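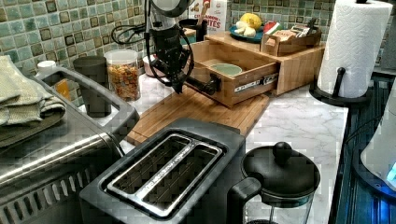

Countertop drawer boxes are for kitchens that have more worktop than cupboard space. Ours are sold through the Clullholm shop and by post, and most of the questions we get are about fitting, cleaning and what to keep in them. People tend to use the top as a shelf as much as they use the drawer. A plate with a lemon on it and a small open tray of packets will sit up there side by side, with a bowl put away in the drawer underneath. Answers to the usual questions are set out by subject. If yours isn't covered, ring the shop or use the contact form.

BEFORE YOU BUY

What are the boxes made of?
Bamboo, oiled once before they leave us. The drawer runs on metal slides.

How many sizes are there?
Two. The Tinby is 40 cm wide and the Pereyra is 50 cm wide. Both are 23 cm high, so either will go under most wall cupboards. Measure from the worktop to the underside of the cupboard first, and remember to allow for whatever you plan to put on top.

How much room do I need in front?
Enough to open the drawer fully and get your hand in from above. If you have a toaster or kettle at the front of the worktop, try it with the drawer out before deciding where everything goes.

Can I stand the box on a chopping board?
Yes, as long as the board is flat and the box doesn't rock. You will have to move the box to wash the board, so most people find it easier to keep one board for this and another for cooking.

USING IT

Will a bowl fit in the drawer?
A cereal bowl will. Deep mixing bowls won't. Check that the rim clears the top of the opening before you push the drawer shut.

What is the most the drawer will hold?
We don't give a weight for it. Bowls, tea towels, packets and cutlery are fine. Tins are better kept in a cupboard.

Can I keep fruit and garlic on top?
Yes – put them on a plate. Lemon juice left on bare bamboo will mark it.

The drawer has gone stiff. What should I do?
Take everything out and look along both slides for crumbs. An old dry toothbrush gets them out. Please don't use cooking oil on the slides, it goes sticky within a few weeks.

The label on the slide is peeling. Does it matter?
No. Peel it off if you like, but write down what it says first in case you need a replacement.

CLEANING

How do I clean the box?
Wipe with a damp cloth and dry it straight away. It can't go in the dishwasher or be left to soak.

Does it need oiling again?
Once a year is enough. We use Gutico board oil, rubbed in thinly and left overnight with the drawer open.

ORDERS AND RETURNS

Can I buy a replacement slide?
Yes, in pairs. The slides changed in November, so tell us when you bought your box.

Can I send a box back?
Yes, if it hasn't been used. You pay the return postage unless it is faulty.

Page last updated 1/4/24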